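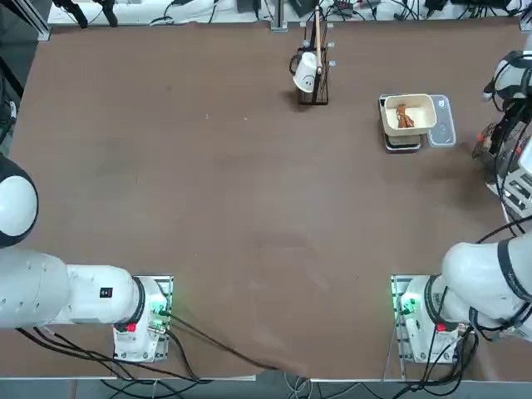

**Figure 3.** Mug on the side of a wire rack, with a bowl to the right of it.

### 4.2 Where cups and bowls are kept

Of the 35 households visited in Tridell and Badus, 13 kept their everyday mugs on an open rack. The mugs were usually hung upside down from the side, as in Figure 3, which leaves the inside of the rack free for sticks, spatulas and other long items. Bowls were treated differently. Most people set them down next to the rack, within reach of the same hand, and few tried to fit them inside it.

Racks stood towards the back of the table in over 80 per cent of the homes that had one. Households in Tridell gave drying as the main use. Those in Badus spoke more often of saving cupboard space, a point also made in the Geltora survey carried out in March. Cupboard storage is dealt with in Section 4.3.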